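Plura stops gripper tests after fault in simulation software

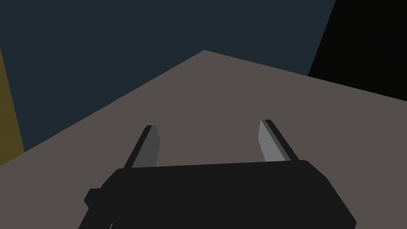 The robotics firm Plura has stopped all tests with its two-finger gripper at the Etolach site until further notice. The decision was taken on Friday, after a fault in the control software was found to affect both the simulated arm and the real one.

The fault concerns the signal which tells the arm that the fingers are closed around an object. In some cases the software kept this signal on after the fingers had opened. The arm then continued its programme as if it was still carrying something, and moved to the next position at full speed.

In the simulation this has no consequence except a wrong result. On the real machine it is a safety matter, for the reason that the arm should move slowly when the gripper is empty and a person may be reaching in to place the next part. According to the company, one technician had to step back quickly during a morning test when the arm turned earlier than expected. The technician was not hurt. The arm hit the side of a parts tray and stopped by itself.

Plura says that the error came with an update of Nallo, the program it uses for planning the movements. The update was installed in April and was tried first in simulation, as the rules of the site demand. The simulated runs were marked as passed, but the check looked only at the final position of the arm. It did not compare the signal with the real opening of the fingers.

When the engineers went through the saved runs again, they found the same fault in 39 of them. The signal stayed on for up to 8 seconds after the gripper had opened – long enough for the arm to begin a new movement.

The previous version of Nallo has been put back on the 3 arms at Etolach, but they remain switched off. Before they are used again, the company wants to add a second check which reads the position of the fingers directly. The speed limit near the loading place will also no longer depend on the gripper signal.

Uchida, which receives sorted parts from the site, has been informed about the stop. Its deliveries are prepared by hand for the moment and may arrive later than usual. Plura did not want to give a date for the restart. The new check must first run in simulation without errors, and after this on one arm with the safety gate closed.

Other users of Nallo are advised to keep the older version until a corrected update is available.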